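Home | Kitchen | Cleaning | Workshop | Garden | Contact

Taking limescale out of a kettle

In Grirnthorpe, where I live since three years, the water is very hard. Before, in Cleltwood, I cleaned my kettle maybe once in a year. Now I do it every month, and in August more often, when we make a lot of iced tea.

You don't need a special product. I use citric acid powder, which is sold in small bags next to the baking things. Vinegar works also, but the smell stays in the kitchen until the evening and my family complains.

1. Put 500 ml of cold water in the kettle and boil it. Switch off and pull out the plug.

2. Add one spoon of citric acid, slowly. It will fizz, so keep your face away. Leave it for 30 minutes with the lid open.
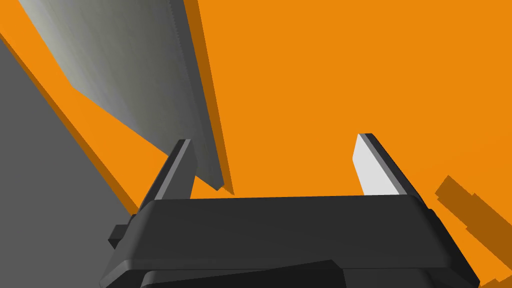 3. Pour everything in the sink and rinse the kettle 3 times. Then boil fresh water once and throw this away too.

If there are still white spots on the bottom, repeat with the same quantity. Please do not scratch them with a knife or a metal sponge. I did this with my old kettle and after some weeks it had rust in the scratches.

The small filter in the spout can be taken out in most kettles. Put it in a cup with warm water and a pinch of the powder, and brush it with an old toothbrush.

Wear gloves if you have a cut on your hand. Keep the powder well closed, as it becomes hard like a stone in a damp cupboard.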